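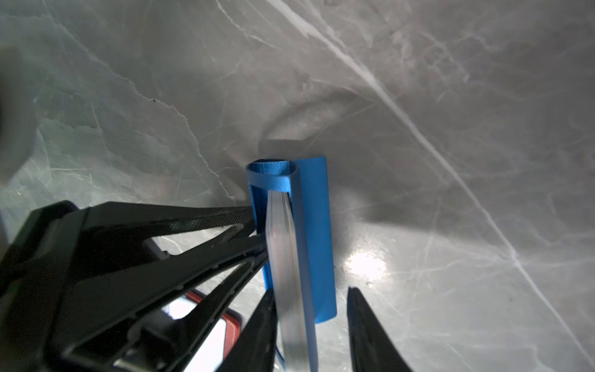

Soporte de sobremesa Driritz para tarjetas y hojas sueltas

El Driritz es un soporte pequeño para tener a mano un taco fino de tarjetas, fichas o notas. Lo fabricamos en el taller de Wadthorpe y se vende por unidades o en juego de 2. El color de serie es el azul cobalto, que se distingue bien sobre encimeras claras o con veta, como la superficie gris de aspecto marmóreo sobre la que lo mostramos. Las tarjetas entran en la ranura que queda entre el panel plano y el carril estrecho, y sobresalen por debajo del panel, de modo que se sacan tirando de ese extremo.

Descripción

El cuerpo es de plástico, con una textura ligeramente acanalada al tacto. En un extremo lleva un aro cilíndrico hueco, abierto, donde cabe un bolígrafo delgado o un lápiz. El panel rectangular tiene los cantos rectos y las esquinas algo redondeadas. No lleva tornillos ni piezas móviles.

La ranura admite hasta 28 tarjetas de cartulina corriente. Con papel fino caben más, pero si el taco queda holgado se desliza al levantar el soporte. Las tarjetas plastificadas ocupan más y conviene probar antes con unas pocas.

Datos del producto

Referencia: Driritz 6
Material: plástico impreso en 3D
Color: azul cobalto (otros colores bajo pedido)
Capacidad: 28 tarjetas
Presentación: unidad suelta o juego de 2
Montaje: no necesita

Uso y limpieza

Para cargarlo, iguale primero los bordes del taco golpeándolo suavemente contra la mesa e introdúzcalo en la ranura sin forzar. Si una tarjeta se dobla al entrar, sáquelo todo y empiece de nuevo con menos cantidad.

Se limpia con un paño húmedo y jabón neutro. Entre las líneas de la superficie puede quedar polvo, que sale con un cepillo blando. No es apto para lavavajillas y no debe dejarse junto a una placa de cocina ni dentro de un coche al sol. Tampoco recomendamos usar alcohol ni disolventes.

En piedra pulida o vidrio el soporte puede resbalar. Quien lo quiera fijo en un punto del mostrador puede pedir con el artículo una lámina adhesiva Uçar, que se corta a medida y se retira sin herramientas. La lámina se factura aparte.

Pedidos y plazos

Los pedidos de color de serie salen del almacén de Flendham en 2 días laborables. Los colores bajo pedido tardan 6 días laborables y no admiten devolución, salvo defecto de fabricación. El tono puede variar ligeramente de una tirada a otra; si necesita varias unidades iguales, pídalas juntas.

El artículo se entrega sin tarjetas ni bolígrafo. El embalaje es una caja de cartón con papel, sin bolsa interior.

Código de artículo para pedidos de empresa: 3.898. Indíquelo junto con el color y la cantidad. La tarifa para comercios se actualiza en febrero.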